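I have a snack drawer problem, and it started in Hedcombe. There's a little shop by the station where Prasert Khunthong will happily sell you 74 kinds of crunchy thing, and I went in on Thursday for rice. Reader, I forgot the rice.

What I did come home with got tipped straight out on the fluffy blanket – green peas first, obviously, because I can never wait for those – and then came the question of how to keep an opened packet crisp.
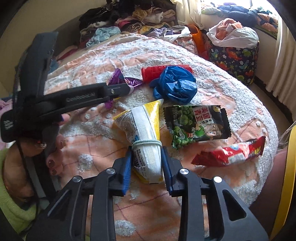 I've bought the proper clips, I've tried pegs (they ping off behind the toaster!), and I always come back to a hair tie. Twice round the middle, nice and snug, and off it goes into the drawer. Mint green is my favourite, though my daughter would quite like hers back before school.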